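Why do we sort things into boxes?

From the Curadlow children's pages
Written by Kedir Tamiru

Think of a cupboard where everything has been thrown in together. To find one packet of seeds, you might have to take out everything else first. Sorting means putting things into groups, so that each group has its own place.

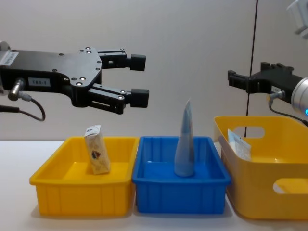
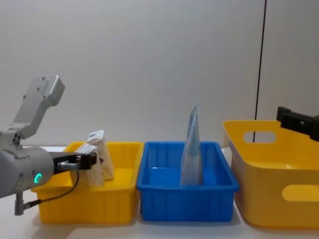 Sorting starts with a rule. The rule might be "all the food goes here" or "all the soft things go there". Any rule will do, as long as everyone who uses the boxes knows it. Colour is a quick way to show a rule. A yellow bin and a blue bin standing side by side are easy to tell apart, even for someone who can't read yet. The yellow one has two packages in it, leaning against each other. An open top helps as well, as you can see what is inside without lifting a lid.

Look at the sides of the bins too. The raised lines are called ribs. Thin plastic bends easily, but ribs make it stiffer. The flat rim around the top does the same job and gives you something to hold.

Try it at home. Find 14 small things and two boxes. Choose a rule, sort them, then tip them all out and sort them again with a different rule. Which things changed boxes?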